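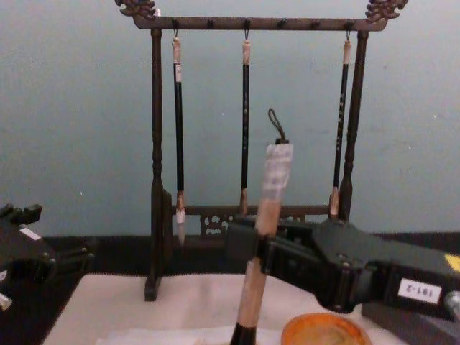 # Speaker notes: Walking meditation as a timed practice

Talk for the Kurkbridge group, upstairs room. Slot is 40 minutes with questions. Slides are numbered in brackets; if the projector fails, everything except [6] works without them.

## [1] Opening

Say name, say where I teach (Hillport, mostly evenings). Skip the biography.

State the scope at once. The talk covers slow walking indoors, on a fixed line, with a set start and finish. It doesn't cover labyrinths, pilgrimage or mindful walking in the park. People will ask about all three. Park them for the end.

Define terms:

- **Line**: the stretch of floor being walked, end to end.
- **Pass**: one traverse of the line, without the turn.
- **Turn**: everything between the last step of one pass and the first step of the next.
- **Sitting**: the seated period before or after. I use the word for the period, not the posture.

Pause. Check the back row can hear.

## [2] Why treat it separately from sitting

Most timetables put walking between two sittings as a break for the knees. It does that job. The trouble is that people then practise it as a break: attention goes to the tea urn, and the second sitting starts from nothing.

Claim for this talk: walking has its own faults and its own corrections, and these can be taught in an evening. Don't oversell. I have no measurements, only class notes from Hillport and from the residential weeks at Zanitz.

## [3] Length of line

The line at Hillport is 11 paces. I arrived at that by trial. On a shorter line the turns come so often that the practice becomes a turning practice. On a longer one, people drift in the middle and wake up at the wall.

Pace here means the walker's own slow pace, heel landing just ahead of the other toe. Don't convert it to metres. Someone will ask. Tall people get a longer line and that is fine.

Mark both ends. Tape is enough. A wall is a poor marker as people slow down for it well before they reach it.

## [4] The step

Teach it in 2 parts only: lift, place.

The older manuals divide the step more finely, some of them much more finely. I taught a six-part step for years. Beginners recite the labels and lose the foot. If a student has a settled practice with more parts, leave it alone.

Points to make, in this order:

1. Weight goes fully on to the standing foot before the other heel rises.
2. The lift is low. The sole clears the floor and no more.
3. Place the heel, then let the rest of the foot come down. Don't lower it deliberately.
4. Eyes open, resting on the floor ahead. Looking at the feet tips the head forward and the neck will complain by the third pass.

**Demonstrate.** Shoes off beforehand. Walk half a line, facing across the room so they see it side on. Do not talk while walking.

## [5] Hands

Short section. Hands clasped in front, clasped behind, or hanging. Different schools insist on different ones. Pick one and keep it for the whole period. Changing hands mid-period is nearly always restlessness, and it is useful to notice it as such.

If asked which I use: in front, left hand inside right, at the level of the lower ribs.

## [6] The turn

Needs the slide (foot diagram). If there is no projector, draw it on the flipchart.

The turn is where attention goes missing. In class I ask people afterwards what they remember of the last turn, and the usual answer is nothing at all.

Procedure:

- Stop with both feet level. Stand for 2 breaths.
- Turn in small steps, always in the same direction for that period.
- Stop again. Feel the weight even on both soles.
- Decide to walk, then walk.

The decision is the part worth spending time on. There is a short gap between intending the step and the heel coming up. Luzius Hollenstein, who taught me the form at Zanitz, had us do nothing but turns for a whole morning to find that gap. I don't recommend a whole morning for this group. Five turns in a row will show it to most people.

Do not say what the gap means. Different traditions in the room will read it differently and we haven't the time.

## [7] Common faults

Go through quickly, one line each.

- **Wobbling.** The pace is too slow for the person. Speed up until it stops. Slowness has no merit of its own.
- **Matching a neighbour.** Very common in a full room. Stagger the starts.
- **Holding the breath on the lift.** Shorten the step.
- **Counting passes.** Harmless for a week or so, then it becomes the object. Use a bell.
- **Solemn face.** Mention it lightly and move on.

On balance problems: anyone unsteady should walk alongside a wall, a hand's width off, at normal speed. Sticks and frames are fine and make a good object of attention in themselves — the tip touching down is clearer than the heel for many people. Say this plainly and early enough that nobody has to ask.

## [8] Timetable

Suggested first month for someone practising at home:

| Week | Walking | Sitting |
|---|---|---|
| 1 | 5 minutes | none |
| 2 | 5 minutes | 5 minutes, after |
| 3 | 10 minutes | 10 minutes, after |
| 4 | 10 minutes | 15 minutes, after |

Walking comes first throughout. Reversing the order is possible, but stiff legs make for a poor first few passes and beginners take that as failure.

The week with no sitting will get objections. Hold to it. The Salinas handout has a different table, with sitting from the first day; if anyone has brought a copy, say that both are workable and that mine assumes no previous practice.

## [9] Group exercise

Clear chairs to the sides. Two rows facing, so that each person has a line across the room. Staggered start, left to right, on my nod.

Bell to begin. Seven minutes. Bell to end, and they stop where they are, mid-line if need be. Stand for one minute. Then chairs.

No discussion in pairs afterwards. Ask for single sentences from anyone who wants to give one, and don't comment on them.

## [10] Questions

Likely ones:

*Can I do it outdoors?* Yes, on flat ground, same line, same turn. Expect to be looked at.

*Does it need a mantra?* No. If you already use one, tie it to the placing of the foot and drop it at the turn.

*Music?* No.

*What about labyrinths?* A different practice. The path does the deciding for you. Recommend the April session, which covers them properly.

Bring: bell, tape, flipchart pens, spare socks. Key goes back through the letterbox.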